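# Setting Up a Travel Wallet You'll Want to Use

I love packing for a trip, and my favorite part is the smallest thing in the bag. A well-sorted travel wallet makes the first day in a new place so much nicer! You find your train fare, your room key and your library card (yes, I bring mine) without dumping everything onto a counter. I've been refining this setup since a long August trip to Kuddale, and it takes one evening to put together.

## Start with a full dump

Empty your everyday wallet onto a table. All of it — receipts, stamp cards, the gym pass from two addresses ago. Sort into two piles: things you'll use on the trip, and things that live at home for now. Put the second pile in an envelope and write the date on it. Mine from last time says 2020-12-25, so yes, I did this on a holiday, with leftover pie, and had a great time.

Be strict with the first pile. I allow myself 4 cards:

- one main payment card
- one backup payment card from a different bank
- one ID
- one transit or membership card

If you're going somewhere with a good day pass, like the Aryee tram loop, leave the fourth spot open and fill it when you arrive.

## Pick a slim holder

You want something that opens flat and closes without a fight. Folding holders with clear sleeves are great for travel, and you can tell which card is which at a glance. Try the sleeves with your own cards before you leave the house. New plastic can grip hard, so slide each card in and out a few times until it moves easily. 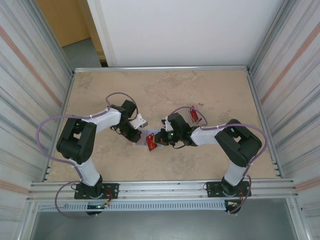
Coins need their own place. I use a tiny zip pouch and clip it inside my jacket, and I love how much lighter everything feels once the change is out of the way. Bills go flat behind the cards, big ones at the back and small ones in front. On the first day I carry 2,000 in local cash if I'm heading to Kuddale, where the market stalls like paper money, and much less anywhere else.

## Split your money

Your main card travels with you. Your backup stays in a separate bag, along with a little cash. It's such a simple habit, and it means one lost wallet won't end your trip! Choose the hiding spot now and keep it the same every time you travel. Mine is the inside pocket of my wash bag.

## Write the paper sheet

Take one index card and write down:

1. The lost-card phone number for each bank, with the country code
2. Your travel insurance policy number
3. The address of the first place you're staying
4. One phone number of someone at home

Leave off your full card numbers and your PINs. Fold the sheet once and keep it with the backup card. Phones die at the worst moments, and paper never needs charging.
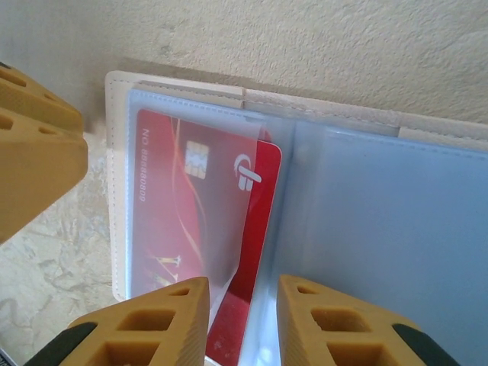 ## Do a practice day

Carry the finished wallet for one ordinary day before you go. Buy a coffee, ride a bus, show your ID somewhere. You'll learn fast if the order is wrong — I used to keep my transit card behind everything else, and it drove me up the wall at every gate.

Check the dates on your cards while you're at it. Banks often mail a replacement ahead of the old one's expiry, and you don't want it sitting in your mailbox while you're at the beach.

## When you get home

Pull out the leftover tickets and receipts right away. I tape my favorites into a notebook, and I'm up to 43 pages now, including a very crumpled ferry stub from Stostico that I adore. Then open the envelope, put back only what you missed, and see what's left over. Last time I put back two things and cut up the rest.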